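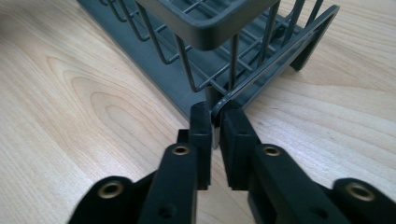
**Seeding changes for the winter session**

Divisions for the winter session of the Rirkent adult league will be set from team ratings instead of final standings. The standings will still decide playoff places and home-bench order. The rating is used for division placement only, and it does not carry any prize.

The old method moved the top team in each division up and the bottom team down after every session. That works when schedules are balanced. Ours are not. Ice at Adell is sold in blocks, and a team that can only play late slots meets the same few opponents again and again. Zoëga finished first in the lower division last session while playing the bottom three teams twice each. They were moved up and have won one game since.

**How the rating works**

Each of the 18 teams has a single number. Before a game, the two numbers are used to work out an expected result between zero and one. After the game, the expected result is subtracted from the real one, and the difference is multiplied by 12. That amount is added to one team and taken from the other, so the league total stays the same.

Results are entered as follows:

- Regulation win: 1
- Overtime or shootout win: 0.75
- Tie (early-round games with no overtime): 0.5
- Overtime or shootout loss: 0.25
- Regulation loss: 0

Two teams with equal ratings have an expected result of 0.5 each. A regulation win between them moves six points. An overtime win moves three. A strong team that beats a weak one gains very little, and it can lose points by needing overtime to do so.

Goal margin is ignored. Fiona Moncrieff ran the numbers with and without it on the 157 games we have complete sheets for, and adding margin made the predictions slightly worse. Most of the large scores came from games with a substitute goalie or a short bench. Leaving it out also removes any reason to keep a first line on the ice late in a game that is already decided.

**Roster changes**

A team rating follows the team, so a large turnover makes it unreliable. If more than half of a roster is new at the registration deadline, the rating is pulled halfway back toward the division average before the first game. Goalies count as one roster spot like anyone else. Craig Pollock argued for counting them as three, and he may be right, but there were too few goalie changes in the data to test it. The question will come up again after the session.

New teams start at the average of the division they ask for. Their first four games count double. After that they are treated like everyone else.

Substitutes do not affect the roster calculation. They still have to be listed on the sheet before puck drop, with a jersey number and a registration number.
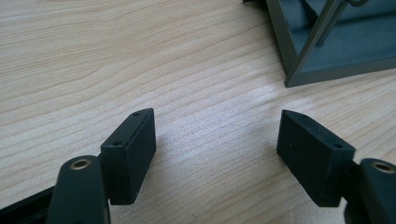 *Light wooden tabletop, grain running on the diagonal.*

**Forfeits and missing sheets**

A forfeit counts in the standings but not in the rating. A game stopped before the end of the second period is also left out. If it is stopped later than that, the score at the stoppage is used for both.

Missing sheets are a larger problem than forfeits. Timekeepers should close the game in Trendberg before leaving the box - an open game blocks the update for every team in that division, including those that did not play that night. If the tablet is down, fill out a paper sheet and leave it with Euan Gillies at the Adell front desk. Please write the overtime period in its own column. Several sheets last session showed a one-goal final with no way to tell how it was reached, and these had to be settled by calling both captains.

**What captains need to do**

Check your roster in Trendberg. There are 309 skaters registered, and a number of them appear under two teams after moving between sessions. A skater listed twice counts as returning on one roster and new on the other, which can trigger the halfway adjustment by mistake. Send corrections to Jonalyn Umali with both team names and the skater's registration number.

Starting ratings will be posted beside the draft divisions in December. Captains can appeal a placement once, in writing, before the schedule is released. Appeals go to Struan MacRitchie and should point to a specific error in the record, such as a wrong result or an incorrect roster. Once the schedule is out, divisions stay fixed until the end of the session.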